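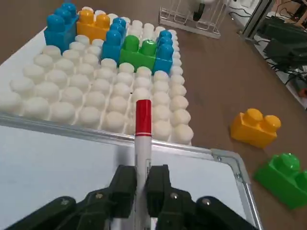 Big bricks on a white baseplate, blue, yellow and green so far.

Pludville Parents Board > Play & Toys > Buying new vs second-hand: where do you draw the line?

maplesyrupmum
So we've hit the point where the living room is more toy than room, and my partner and I are having the same argument every couple of nights. He grew up with everything new in the box. I grew up with three cousins' worth of hand-me-downs and a doll with one arm. Our daughter is 2, she has opinions about cardboard and string, and he wants to get her the big Akatholm play kitchen for her birthday in December. It's $379. For a kitchen she can't cook in!

I'm not against new things. I just look at how fast she's moved through everything so far and I can't make the number feel okay. The bricks are the one thing she goes back to every single day, and those we got new from her grandparents, so I guess that's a point for his side (grr).

What do you all buy new, what do you buy used, and what do you flat out refuse to have in the house? Not looking for a lecture about screens please, there's a thread for that.

tobogganhill
Used for nearly everything. The exceptions at our place are bath toys, anything with stuffing, and helmets. Bath toys because I once cut a rubber duck open and I still think about what was in there. Wooden stuff, bricks, cars, books, puzzles, all second-hand.

Play kitchens come up used ALL the time, by the way. People get sick of walking around them. I got ours for the price of a pizza and a promise to carry it down two flights of stairs myself, and the stairs were the expensive part if you count my back.

Gerry_in_the_basement
I'm going to be the grump. Kids notice more than you think about whether something was picked for them. My eldest is grown now and still talks about the garage set she got new when she was small, the box and the stickers and putting it together at the kitchen table with her mum. She has never once talked about the bin of stuff we hauled home from church sales. I'm not saying spend the rent. I'm saying one proper new present isn't a moral failing.

tobogganhill
Gerry, she remembers putting it together with her mum. You could do that with a used one and a sheet of stickers.

Gerry_in_the_basement
You could. Did you?

tobogganhill
I painted the cupboard doors green with my son, so yeah, sort of. He chose the green. It's a terrible green.

lakeeffect_lou
Our rule is that plastic gets bought used and gets passed on when we're done. There's so much of it out there already. My sister-in-law thinks I'm being precious, and maybe so, but I've sorted donations at the Simões thrift shop for going on 7 years, and the week after the holidays you can't see the back wall. A lot of it has hardly been touched. Dolls with the twist ties still on their wrists. Once you've spent a January in there the toy aisle looks different.

Some notes from the sorting table, for whoever it helps:

Check the battery compartment before you pay. If it's crusty, put it back.
Puzzles: count on one piece missing and be happy if you're wrong.
Train track is the best buy in any thrift shop. It barely wears and it nearly always comes in a bag with a tangle of someone else's brand, most of which fits.
Board games with a taped lid have usually been looked after. A taped lid means someone cared.
Go mid-morning. The resellers have been through by then, but the second lot of carts comes out at ten or so.

maplesyrupmum
Lou, this is gold, thank you. Which brand of track mixes? We have a few Dotis pieces from a neighbour and I have no clue if they join up with anything.

lakeeffect_lou
Couldn't swear to it. Take one curve in your coat pocket and try it at the bin, that's what everyone does. You'll see grown adults clicking bits of track together in there like they're defusing something.

poutine_dad
Dotis fit our no-name ones if you push. My brother-in-law says they don't, but he also won't push.

Can I disagree a bit with the "plastic is always fine used" thing? Old plastic toys aren't all the same. I won't take anything painted where I can't tell how old it is, and I look hard at small parts. The things I've handed back in shops were nearly always a wheel or an eye that wiggled. With a two-year-old, who is still basically a vacuum with feet, I'd go easy on bargain bins in general.

lakeeffect_lou
No argument from me. I meant the plain chunky stuff from recent years. Anything that looks like it came out of a grandparent's attic goes on the shelf in our hall as decoration, or out.

tobogganhill
Counterpoint, my brother and I chewed on attic toys for years and look at me.

poutine_dad
We are looking at you.

Ilídio Loureiro
Hello from the far end of town. I am a grandfather and a retired cabinetmaker, so you can guess where I stand. Before you pay for the Akatholm kitchen, please go and lean on it. I mean put your hand on the counter and lean, the way a child does when she wants to see what is on top. The first thing to go on these is the back panel, and the second is the hinge on the oven door, where a screw has been asked to hold in something that is mostly glue. I have repaired several for neighbours. The used ones are often already loose in those two places, but both are cheap to put right with a strip of wood and longer screws.

My own granddaughter has a kitchen made from a bedside table. I cut a hole for a steel bowl and painted four black circles on the top. It took an afternoon and some coffee. She makes me soup in it that is mainly buttons — large ones, poutine_dad, before you write to me.

maplesyrupmum
Ilídio, a bedside table!! My partner read this over my shoulder and went very quiet, and then he went to look at the one in the spare room.

Gerry_in_the_basement
Now that I can get behind. Homemade counts as new in my book.

snowpantsagain
Coming at this from the other side, I run a home daycare, so I see what gets played with by a lot of different kids. Hardly anything with a single job lasts past the second week. The singing farm is dead to them by Thanksgiving. What lasts is bricks, animals, scarves, a box of lids, little cars, dolls in any condition and anything that pours. I buy bricks used by the tub and the baseplates new, because the used plates I've found were warped and then nothing stays put on them. It makes the kids furious. Two plates pushed together is plenty for four kids most mornings, and they'll decide on their own whose side is whose.

I'd also say don't put it all out. I keep a third of it on the shelf and the rest in the closet, and swap when they start climbing the furniture.

maplesyrupmum
The swapping! We tried that and she remembered every item in the closet by name and stood at the door reading out the list. Maybe she needs to be a bit older, or I need a better closet.
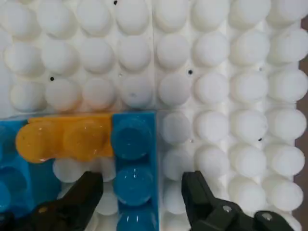 The white plates, butted up with the seam between them.

Good to know about warped plates though, I'd never have thought to check. What do you do for cleaning? Those spaces between the studs are a magnet for every crumb and bit of fluff going. I can spot a few tiny black specks in my own picture and I couldn't tell you if they're dirt or holes in the plastic.

snowpantsagain
Old soft toothbrush, dish soap, warm water, then lay them face down on a towel. Takes a few minutes while the kettle's on. I wouldn't put plates in the dishwasher, that's how I ended up with my first warped one. The bricks I do in a mesh laundry bag in the tub and swish them with my foot. Very dignified.

poutine_dad
I put ours through the dishwasher on the top rack for years, no trouble. Plates too.

snowpantsagain
Then you have a gentler dishwasher than mine. Mine takes the pattern off mugs.

tobogganhill
Has anyone done a toy swap with other families? There was one at the community centre before we moved here and it was the best thing. You brought a bag, you took a bag, and the kids thought they'd won something. Downside was that the good stuff went in the first ten minutes and one dad took two ride-ons and was spoken of for months.

lakeeffect_lou
Simões would probably lend the back room if someone asked nicely and cleaned up after. I can ask. I'd want a limit on soft toys or we'll be left with a mountain of bears.

Gerry_in_the_basement
I have 3,000 pieces of model railway in the basement that are NOT available for swapping, before anyone gets ideas. I'd bring the church sale bin though. It's still down here.

tobogganhill
Gerry, you kept the bin?

Gerry_in_the_basement
It was behind the furnace. Don't read into it.

maplesyrupmum
Update for anyone following along. We talked it over properly last night and no big kitchen. He's sanding the bedside table in the garage as I type and has already asked me what shade of yellow I'd call "stove yellow". We agreed she gets one new thing in the box as well, because I did listen to Gerry, and he's choosing it. I asked that it not sing.

Lou, put us down for the swap if it goes ahead, I can bring muffins and a lot of puzzles with a piece missing. And Ilídio, he'd like to know what size of bowl.

Ilídio Loureiro
Bring the bowl home first and cut the hole to suit it. Trace the rim, then draw a second line a finger's width inside and cut on that one. Tell him to go slowly near the corners, and to write to me if the top splits.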